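**Jitero #715: swipe drops last tile on level restart**

Opened by Rahel Baumgartner. Assigned to Dong-hyun Ahn.

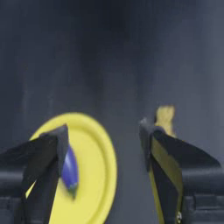 *Tabletop with dark gray backdrop*

**Report**
Build 994, Android tablet. Restart a level while a swipe is in progress. On the next swipe, the last tile lights up but isn't added to the chain. Tapping tiles one at a time works fine.

**Log**

- 9:40, Dong-hyun: Can't reproduce on my phone. Which level?
- 9:52, Rahel: Any level after 4. The first ones don't show the restart button.
- 10:15, Dong-hyun: Got it on the tablet. The touch ID from the old swipe is still stored after the restart, so the release event goes to the wrong chain.
- 11:05, Dong-hyun: Clearing the ID in `resetBoard()` fixes the dropped tile, but now the score popup plays twice.
- 1:30, Melahat: Popup is mine. It listens for reset and for chain end. Removed the reset listener.
- 2:10, Rahel: Tested both changes together, 9 restarts in a row. No dropped tile, one popup each time.
- 2:25, Rahel: Pausing in the middle of a swipe still leaves the tile highlighted. Same cause?
- 2:40, Dong-hyun: Different code. Please open a new ticket for pause.

**Status:** fixed, waiting for merge. Pause highlight still open.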